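Paint, light and the long corridor: a conversation with Itziar Carrasco

By Thaís Frota

Itziar Carrasco has specified interior paint for rental housing, clinics and small offices for most of her working life. She runs the coatings side of Tirkero, a maintenance consultancy that writes repainting schedules for building owners, and her subject is white. Most of the walls she is paid to think about are white or near it, and most of the disputes she is called in to settle are about why one white wall doesn't match another.

We met on a Wednesday at the Tirkero office, where she had a stack of drawdown cards on the desk and a gloss meter in a padded case. I asked first about the word "white" on a specification.

"It means very little," she said. "If a schedule says white, the contractor buys whatever white the merchant has. Two years later someone else patches the wall with a different white and the owner calls it a bad paint job. The application can be perfectly good. The document was bad."

Her own schedules give a product line, a tint formula, a sheen level and a light reflectance value. The last of these, usually shortened to LRV, runs on a scale from black at the bottom to a theoretical perfect white at 100. A ceiling paint with little or no tint might be published at 94. A soft off-white for a hallway might sit at 80. On a card held in the hand, the gap between those two looks modest. Across a corridor it changes how many lamps are needed.

"Lighting designers ask for the number because they have to put it in their calculation," Carrasco said. "Painters rarely ask. So you get a corridor designed for one reflectance and painted in another, and the light level comes out low. Then someone adds fittings. I have seen fittings added where a change of paint at the next cycle would have done it."

She prefers the lower value for circulation areas all the same. High-reflectance whites contain a lot of titanium dioxide and very little colorant, and they show every mark. A slightly grayed or warmed white hides more of ordinary use, and touch-ups blend into it with less effort.

Sheen is the second part of the problem. Flat paint scatters light in every direction, which conceals uneven plaster and roller laps, but its surface is comparatively open and it tends to burnish when rubbed. Semi-gloss cleans well and shows every defect in the substrate. Between them is a range of products sold as matte, eggshell, satin and low luster, and she considers the names close to useless.

"One maker's eggshell is another maker's satin. I ask for gloss units at 60 degrees and at 85 degrees. The 85 matters for a corridor, where people look down the length of the wall at a shallow angle. A wall can be flat when you stand in front of it and shiny when you look along it."

This is called angular sheen, and it accounts for a good share of her complaint visits. In one building, the Wivley apartments, the owner had rejected a whole landing as patchy. Carrasco measured it and found the color consistent from end to end. The lower part had been washed repeatedly by the cleaning contractor with an abrasive pad, which had raised the gloss. From the stairs, with a window at the far end, the band was plainly visible. Seen square on, it disappeared.

I asked what she had recommended.

"A full recoat of that wall, corner to corner, and a different pad. You can't fix polish with a touch-up. You paint a dull rectangle in the middle of a shiny area and now there are two complaints."

The rule of working corner to corner comes up often in her schedules. A painted plane should end where the surface changes direction or material, at an internal corner, a casing or a control joint, so that any small difference in color coincides with a difference in light. The eye expects a shift at a corner and forgives it there. The same shift in the middle of a flat run will be noticed by the first tenant who walks past.

Patching is allowed in her documents under narrow conditions. The paint must be from the same batch, or at least the same formula. The wall must be less than a year from its last coat. The patch should be applied with the same tool as the original, because a brush leaves a different texture from a roller, and the edge should be feathered out with an almost dry nap.

Her schedules also divide marks into types, and the division decides who pays. Scuffs are normally transfer from shoes, bags or furniture and sit on top of the film. Smudges come from hands and household dust. Both usually clean off with a neutral detergent and a soft cloth. Stains are a separate category, as they may have entered the film or come through it from behind.

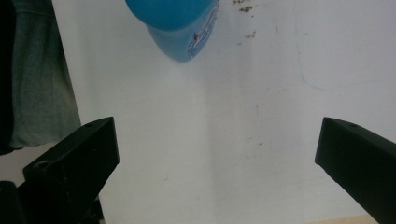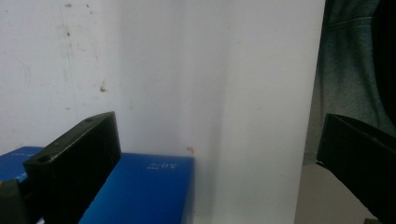
Stain work begins with a question about source, and Carrasco will not approve a recoat until it has been answered. Water-soluble stains, including tannin, nicotine and old leak rings, dissolve into waterborne paint and reappear as it dries, sometimes through several coats. A small brownish blot with an irregular outline, like the one on the white wall in the second photograph, gets its own line in a Tirkero survey, separate from the faint gray smudges and scuffs on the same surface. The vertical streak of grime toward the upper left would be recorded separately again. "Three kinds of mark, three entries," she said. "The cleaner takes the first pass at all of them. Whatever remains gets a moisture reading before anyone opens a can." If the reading is normal, the area is sealed with a stain-blocking primer and the plane is recoated. If it is high, the paint work stops and a plumber or roofer is called.

Primers have improved, in her view, more than topcoats have. Waterborne blockers now handle many of the stains that once needed a shellac or alkyd product, though she still keeps a solvent-based option in the schedule for heavy smoke residue. Drying time is the usual point of failure. A blocking primer that feels dry may still be curing, and a topcoat applied too early can draw the stain up with it. Her documents require a minimum of 4 hours between primer and topcoat, extended to overnight in unheated rooms.

She is less enthusiastic about the washable flat paints now marketed to landlords. Tirkero ran a panel comparison in May using 6 products, among them one from Ruva and one from Hoarau, and she declined to rank them for publication. Her general finding was that resistance to scrubbing and resistance to burnishing are separate properties, and that data sheets tend to report the first and leave out the second.

"Ask for both," she said. "If the supplier has only the scrub result, do your own rub test on a spare piece of board. Cloth, water, the same number of strokes each time. Then look at it from the side with a window behind it."

The last thing she showed me was a sheet of adhesive labels. Each carries the formula, the sheen reading and the batch code for one room, and her schedules require the painter to fix it inside the electrical panel door. It is a cheap measure and is often skipped. On her last round of inspections she found labels in fewer than half the units that should have had them, and she has since made the final payment conditional on a photograph of the label in place.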